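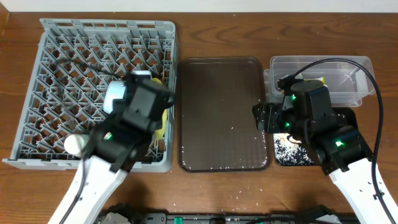
A gray rack with a diamond-grid floor, set on a wooden tabletop.

3 min read

Morenike Fashola washed dishes in a Lutham café for 36 months before she bought a rack she liked. The one she has now is square, with a raised rim, and it lives on the table. Her sink is too narrow for it.

"I had wire ones before," she says. "They rusted at the welds by November."

She puts plates in first, upright against the side, then cups. Bowls go in last, tipped so the water runs off. Knives never go in the rack — she dries those by hand and puts them away.

Once a week the rack gets a soak in hot water and vinegar. The grid collects more grime than people expect, especially in the corners.

Comments (2)

Femi Igwe
Vinegar works on ours too. Old toothbrush for the corners.

Oľga Dvořáček
What do you put under it? Mine drips all over the table.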